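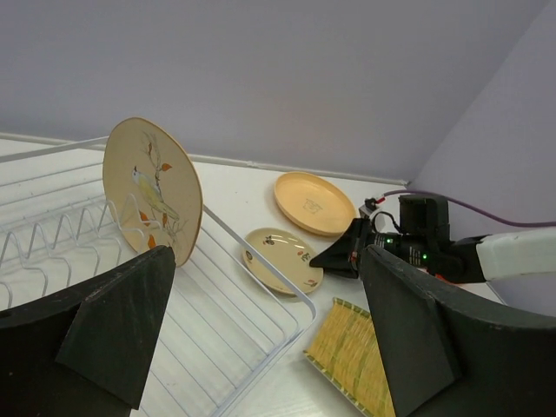 Zaltport cell: setup and maintenance

README for the two-arm tabletop cell used for the plate and rack task. Covers mounting, wiring, wrist cameras, gripper fingers, props, routine checks and repairs. The recording format is described in FORMAT.txt in the parent directory. The controller configuration is in the ultgate folder.

Maintainer: Yamuna Namboodiri
Wiring and spare parts: Kamala Pisharody
Site: Pillai building, ground floor

Status

In use. Fingers on both arms were replaced in December. The camera calibration files were regenerated after the replacement, and the old ones are in calib/retired. Sessions recorded with the old fingers load without changes but must be read with the retired calibration.

Cell layout

Two arms face a shared white tabletop with a faint wood-grain finish. The table stands in a corner against pale lavender-gray walls. Each arm carries a black gripper with two angular fingers and a boxy camera housing on the wrist. The arms are called A and B in all files. A is the arm on the rack side. B is the arm on the open side of the table.

The table is bolted to the base frame. Do not slide it to get at the cables. If it has to move, mark all the feet first and run the full calibration afterward, including the arm-to-arm step.

Keep tape, stickers and paper off the walls inside the camera view. Lighting is overhead only. Glazed plates throw glints at most positions and these are left in the data. Do not put matte spray on the plates.

Wiring

Each arm has its own supply. The grippers run on 24 V from a fused rail under the table. The arm supplies and the gripper rail are switched separately, so an arm can be live with a dead gripper and the other way around.

The purple cable on arm B leaves the gripper and runs back along the wall side. It must have enough slack for the wrist to turn through its whole working range, with no contact with the table. After any work on the wrist, jog through the range at low speed and watch the cable at both ends of travel. If it goes tight, add slack at the first clip behind the wrist. Do not pull it from the connector end.

The thin black wire near the top of the gripper forms a loop. The loop is deliberate. Do not tie it down against the housing. A wire that has been tied flat breaks inside the insulation and gives a fault that comes and goes with wrist angle.

Cable ties on moving sections are hand-tight. Trim the tails flush and turn the heads away from the fingers.

Power-up

1. Check that nothing is leaning on either arm.
2. Switch on the arm supplies.
3. Switch on the gripper rail.
4. Wait until the two indicator lights on each wrist are steady green.
5. Start the Ultgate controller and wait for the ready line in the log.
6. Home A, then B. Never home both together. The two home paths cross over the middle of the table.
7. Start the camera service and confirm that both wrist views are live and assigned to the right arm.

Step 7 is easy to get wrong after a reboot. The camera service assigns views in the order the devices answer. Close the fingers on A and see which view changes. If it is the wrong one, run swap_views and repeat the test.

Power-down is the reverse. Park both arms before cutting the arm supplies. There is no brake on the last wrist joint and the gripper will sag under its own weight.

Gripper fingers

The fingers come from Brerkberg as matched pairs. Keep pairs together. Swapping a single finger leaves the tips out of line, and thin plate rims then twist in the grip.

Scuffs on the outer faces are normal and need no action. Replace the pair if any of the following is present:

a chipped or rounded tip
a groove in the beveled inner face that catches a fingernail
visible play at the finger root with the screws tight
a gap at the tips when fully closed

To replace a pair:

1. Park the arm, open the gripper and switch off the gripper rail.
2. Remove the 3 screws at the root of each finger. Hold the finger while the last one comes out.
3. Wipe the carriage face with a dry cloth. No solvent.
4. Fit the new fingers with the bevels facing each other. Start all screws by hand before tightening any.
5. Switch on the rail and run finger_zero.
6. Close the gripper on the 17 mm gauge block and compare the reported opening. If the value is outside the tolerance in gripper.cfg, loosen, reseat and repeat.
7. Run the wrist camera check below.

The fingers fill a large part of the lower wrist view. This is expected, and the training code depends on it. Do not tilt the camera up to get a wider view of the table.

Wrist cameras

The housing sits on top of the wrist unit and is held by a bracket with a locating pin. If the pin is seated, the camera goes back to nearly the same angle each time. Nearly is not good enough for the recorded data, so every removal is followed by the wrist camera check:

1. Place the calibration board on the marked spot.
2. Run wrist_check for the arm concerned.
3. If the result is PASS, note it in the log and continue.
4. If the result is WARN, clean the lens, reseat the bracket and run it again.
5. If the result is FAIL, or WARN twice in a row, run the full calibration.

Clean the lens with a blower first, then with a dry lens cloth. Fingerprints on the glass are the most common cause of WARN.

Focus is fixed and locked. If an image is soft with a clean lens, swap the whole housing for a spare and label the old one. Do not open housings at the cell.

Props for the plate and rack task

White wire dish rack, coated metal rods, zigzag prongs along its length.
Cream plate with a tan rim, painted bird on a branch.
Plain peach-orange plate with a raised rim and a small faint mark in the center.
Cream plate, glossy, with small painted motifs including an insect-like figure.
Woven bamboo mat, yellow with faint green striping, green border.

The rack is the only prop that is checked for shape. The fingers can bend a prong if a plate is driven down off-line. Sight along the prongs before each session. A slightly bent prong can be straightened by hand. If the coating is cracked, retire the rack, even if it still stands square. Bare metal marks the plates and the marks show up in later recordings.

Plates with a chip anywhere on the rim are retired at once. Glaze chips cut into the inner face of the fingers. Wash plates by hand and dry them fully. Water under the foot of a plate changes how it slides on the table and has spoiled whole sessions.

The mat curls at the corners when stored upright. Store it flat.

Prop positions are not fixed. The operator changes them between episodes. The only rule is that every plate must be within reach of at least one arm.

Routine checks

Before each session: indicator lights, lens, rack prongs, cable slack, stop button. Press the stop button with the arms moving slowly and confirm that both arms halt. Testing it on one arm does not count.

Every Thursday: finger screws, bracket screws, cable ties on moving sections, fuses seated, table wiped with a damp cloth and dried. Copy the controller log to the archive.

Every three months: full calibration of both arms, gauge block test on both grippers, connectors opened and inspected, fan filter changed.

Write down the result even if nothing was found. An entry with only a name and "ok" is acceptable.

Known faults

Gripper stops halfway. The usual cause is a plate held off-center, which trips the force limit. Open, clear the plate, run finger_zero. If it recurs with nothing in the grip, check the carriage for ceramic grit.

One indicator light off, arm otherwise normal. Reseat the connector with the red detail near the top of the gripper. If the light stays off, swap the cable. A replacement wrist unit was fitted once for this fault and made no difference. The cable was at fault.

Wrist view freezes, timestamps keep running. Restart the camera service. Episodes recorded during a freeze must be deleted. The loader does not catch them.

Arm B reports a collision near the corner. The angled wall section is modeled with a margin in scene.cfg. Check that the wall model matches the current table position before touching the margin.

Arms disagree on table height. Rerun the arm-to-arm step. If the difference comes back within a day, look for a loose base bolt on A.

Spares

Kept in the gray cabinet: finger pairs, one camera housing, wrist cables for both arms, fuses, bracket screws, one rack. Tell Kamala Pisharody when the last finger pair is taken. Brerkberg delivery is slow.

Changes to this file

Edit in place and add your initials to the log line. Changes to the power-up order or the stop button test go through Yamuna Namboodiri first.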